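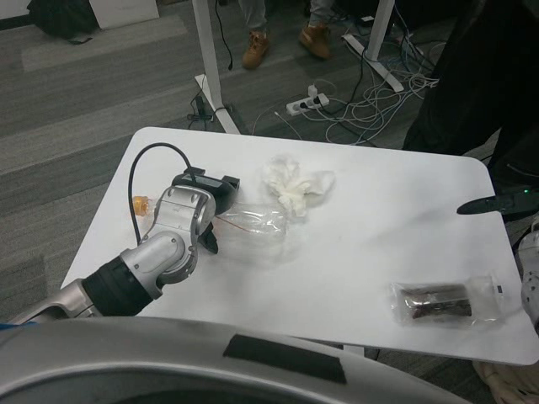 About Vanholm

Vanholm tests and repairs water meters for housing associations, allotment societies and small water undertakings. The firm was set up by Pylyp Hnatiuk, who had spent his earlier career calibrating flow sensors for dairies, and it still works from the unit on Semeniuk Road where the first test bench was built.

What we do

Most of our work is volumetric testing. A meter is mounted on the bench, bled of air and run at three flow rates: minimum, transitional and permanent. The volume recorded by the register is compared with the volume collected in a weighed tank, corrected for water temperature. The result is an error curve, supplied to the customer with the serial number, the reading on arrival and the reading on departure.

Meters that fall outside tolerance are stripped, cleaned and fitted with a new piston or impeller where parts exist. Where they do not, we say so on the report and return the meter untouched. We do not adjust a register to hide wear in the measuring chamber.

We accept sizes from 15 mm to 50 mm. Larger meters can be tested on site by comparison with a clamp-on reference, although the uncertainty is greater and is stated on the certificate.

The benches

There are 2 benches. Bench A is gravity fed and is used for low flows, where pump ripple would affect the reading. Bench B is pumped and takes up to six meters in line. Both drain to a common sump and the water is filtered and reused. The weighing tanks are checked against reference masses before each batch — a step that adds half an hour and is not charged separately.

Records

Every meter is given a job number on arrival. The paper ledgers, which end at job 2423, have been scanned and can be searched by serial number on request. Later jobs are held in Sullitico, our own database, which Alfie Greenwood wrote and maintains. Customers may have their full test history as a spreadsheet.

Who we work for

Our longest contract is with the Miltness estate, where 1206 homes share a private supply. Meters there are withdrawn on a rolling plan and replaced the same day from a stock of tested spares. We also serve 58 allotment sites, mostly in the winter when the supplies are shut off.

Sending a meter

Drain the meter, cap both ends and pack it upright. Enclose a note of the serial number and the fault, if one is suspected. Turnaround is normally ten working days — longer in August, when the benches are serviced.

Last updated: August

Related pages
Test fees and certificate types
How to read an error curve
Capping and packing a meter
Spare parts held for older meters
Contact and opening hours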